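Talk notes - "Does the Picture on Your Wall Need to Be Real?"
Endbridge Library evening series, July 9, 2018

Slide 1. Wait for the latecomers. Skip the thank-yous, they're on the flyer.

Slide 2. Start with the claim from the Hirkent catalog: a good print "brings the museum home." Read it out slowly. Ask who believes it. I don't, and I own two of them.

Slide 3. Prices. The Hirkent canvas is $377, the framed version $400. Ask what the extra $23 buys. Let them guess. (If someone says "quality," ask them to define it.)

Slide 4. The word "limited." Limited to what? I wrote to Stingate in February and got a leaflet back. Hold up leaflet. No number in it anywhere.

Slide 5. The usual defense - prints let people live with art they could never afford. Fair, up to a point. But a painting has thickness and a size somebody chose. Shrink it, stretch it, put it on a mug, and what are you living with? Mostly the colors. Pause here, drink water.

Slide 6. Famous paintings on cloth. Sunflowers get it worst. 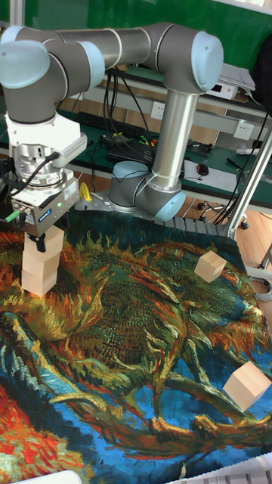

Slide 6: Wilted sunflowers as a woven tapestry, with robot arm.

Ask: would you know the brushstrokes were printed from the back row? Does it matter to you? Don't rescue them if it goes quiet.

Slide 7. D'Souza test: cover the title, cover the price, look for 2 minutes. Would you still hang it? I've failed this with my own hallway.

Questions. Lights up first. If framing comes up, send them to the handout.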